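Gripper Trials – Frequently Asked Questions

What is being compared?
Two grippers, the Galtside and the Rellier, on the same arm with the same controller. We run every task in simulation first and then repeat a smaller set on the bench at Kidbridge.

Why start in simulation?
It is cheap and we can reset it overnight. So far we have logged 1,732 simulated grasps. Bench time is limited to four hours a day, and the arm is shared.

Which camera view do the controllers get?
A close view over the gripper, with both fingers in it. Miłosz Czarnecka tried a wider view in November, but small parts became hard to pick out.

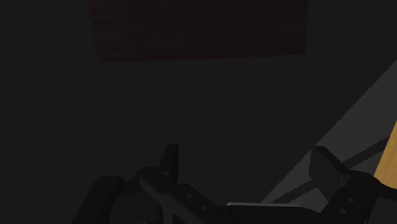 Page last changed: November, by P. Pai

Does the dark background cause trouble?
Sometimes. A black finger is easier to make out against the lighter gray surface on the right than against the charcoal on the left. We keep some dim setups in the test set on purpose – the bench is not evenly lit either.

Do the fingers start open or closed?
Open, with nothing between them. A trial that starts any other way is thrown out and run again.

How many tasks are there?
16 in simulation, seven of them repeated on the bench.

What counts as a failed grasp?
A drop, a missed pickup, or a controller timeout. Slips are logged separately if the part stays in the fingers.

Can I use my own controller?
Yes, if it works with the Warrier interface. Send the config file to Keerthana Subramaniam before you book a slot. She will run one short task with it and send back the log.

Who do I ask about bench time?
Rutilio Meléndez. Requests in by noon usually get an answer the same day.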